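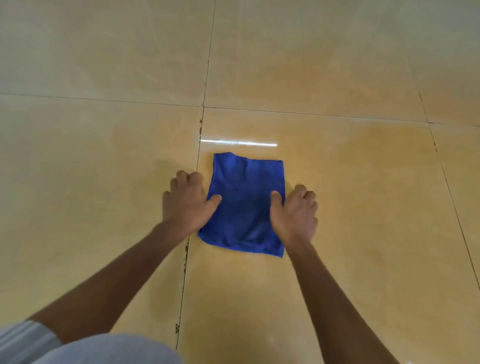
Last edited by flirna_52 on Thursday, 9:14 pm

Streaks on polished tile, hand wiping with microfiber

flirna_52
Large square beige tiles, glossy, marbled pattern. I wipe by hand with a blue microfiber cloth folded into a pad, both hands on it. Haze shows up under side light once the floor dries. Using Liem neutral cleaner, 2 ml per 800 ml of water. What should I change?

Steltivetti
Too much water. The cloth should be damp enough to leave a film that clears in under a minute. Wring it twice. Refold to a clean face every few tiles.

grout148
Disagree. Haze on polished ceramic is usually residue, and a drier cloth smears it. Rinse the whole floor with plain water first, then cut the cleaner by half.

Steltivetti
At 2 ml in 800 there isn't much to cut.

grout148
Depends what was used before. Old floor polish will do it at any dilution.

Benedita Barreto
Check how the cloth is washed. Fabric softener coats the fibers. I ruined a pack of Mera cloths that way and had the same haze.
Also, flat palms. If you press with the thumbs you get wet lines under them.

flirna_52
Softener, yes. Washed two cloths without it and did the hallway with plain water. Haze is fainter, still there by the window. Will try the full rinse next.

grout148
Change the rinse water when it clouds.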